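Two-Finger Gripper, Table Cell: Frequently Asked Questions

Kept by whoever had the screwdriver last. Covers setup, weekly care and small repairs on the Tarkach cell. If your question isn't answered, ask it out loud near the cell and someone will have an opinion.

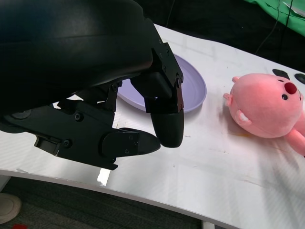
Before you ask anything else: is the arm in hold, and is the enable switch off? A fair share of the questions we used to get were answered by one or the other.

Which gripper is it?

The Lebrun two-finger, the older one with the screws you can get at. The newer version hides them under a cover, and the cover is held on by clips that break the second time you remove it. We have one of those too. It lives in a drawer.

How far apart should the fingertips be at "closed"?

Not touching. Closed in software means a 2 mm gap at the pads, measured with the feeler gauge in the top tray. If the tips meet with nothing between them, the motor keeps pushing, the linkage takes the load and you get to read the section on loose hinges. Soft toys and plates don't care about 2 mm. Playing cards do, and we gave up on playing cards.

How do I set the gap?

Put the arm in hold with the fingers pointing at the table, high enough to get your hand under. Open the Drirnura panel, go to Tool, then Jaw, then Zero. Jog closed in single steps until the gauge drags lightly. Press Store. Wait for the beep. Press Store again, since the first press only stores it until the next power cycle, a design choice we have written to them about.

Then open and close it 20 times from the panel and measure again. If the gap has moved, stop adjusting and check the screws.

Which screws come loose?

The hex screws where each finger meets its bracket. The big round ones look guilty and almost never are. Go over the small ones with the short key, snug plus a nudge, working from the housing down toward the tip. Blue threadlocker on anything you've had all the way out. If you use the red, please also buy us a new finger.

Can I use the ball-end key? It's right there.

It is right there, and it rounds the heads. Use the flat-end one. The ball-end key is for the table legs.

One finger looks lower than the other. Is it bent?

Probably not. With the wrist rolled, the two fingers come at the work from different angles and one will always look wrong from where you're standing. Bring the wrist to the home pose and look straight along the housing. If they still don't line up, loosen the lower bracket, let it settle, and tighten it evenly. A finger that's truly bent will also click on opening.

How often do the pads need cleaning?

Every morning before the first run, and again after anything fuzzy. Plush sheds more than you'd think, and lint on a shiny pad turns it into something like a felt slipper. Lint-free wipe, a little isopropyl, let it dry. No hand lotion beforehand. You know who you are.

When do I replace a pad?

When it fails the plate test. Pick up a plate by the rim, hold it just above the table for a slow count of 17, and watch the edge. If it creeps, the pad is done. We've tried sanding them to get more life out of them, and it worked for one afternoon in July.

Replace both at once. A new pad against an old one drags everything toward the old one, and you'll spend a day blaming the calibration.

What's the cycle counter for?

It counts closes. Our last pair of pads made it to 3,172 before failing the plate test, which we thought was respectable. Write the number on the tape inside the cabinet door when you swap them, then reset the counter. In that order, please.

Does the tabletop matter?

More than it should. It's white and a bit glossy, so the wrist camera sees overhead lights as objects if they hit it right. If the detector insists on grabbing a patch of empty table, tilt the lamp before you touch the thresholds. Wipe the table down while you're at it - specks and smudges have fooled it as well. Scuffs are permanent and it has learned to live with them.

Can I move the table a little?

You can. Then you can redo the hand-eye calibration, which takes most of a morning. The legs have marks on the carpet for a reason. If you bump it, put it back on the marks and run the short check (Panel, Cell, Verify). If the short check passes, we never need to discuss it.

Where do the cables go?

Down the back of the table, with enough slack for a full wrist roll and no more. After any work on the arm, jog the wrist end to end at low speed and watch the cables the whole time. Not your phone. A snagged camera cable shows up as a frozen picture, and the arm will trust a frozen picture completely.

What can I leave on the table between runs?

Whatever is in the current object set, and nothing else. Screws, caps, keys and coffee are not in any object set. The gripper once picked up a hex key and put it neatly in a bowl, and it took us two days to think of looking in the bowl.

It throws "Jaw Fault 2" on startup. Now what?

Power it off, move the fingers by hand through their whole travel, and feel for a catch. Smooth means the connector under the housing has worked its way out - push it home until it clicks. Catchy means there's something in the linkage. Tweezers, not compressed air. Air drives it further in.

Do we still need the Zoltus adapter plate?

Only for the drawer gripper. Don't throw it out. We've bought it twice.

Where's the manual?

In the cabinet, bottom shelf. The English section starts in the middle, and the torque table in it is for a different model. Use the one taped to the door.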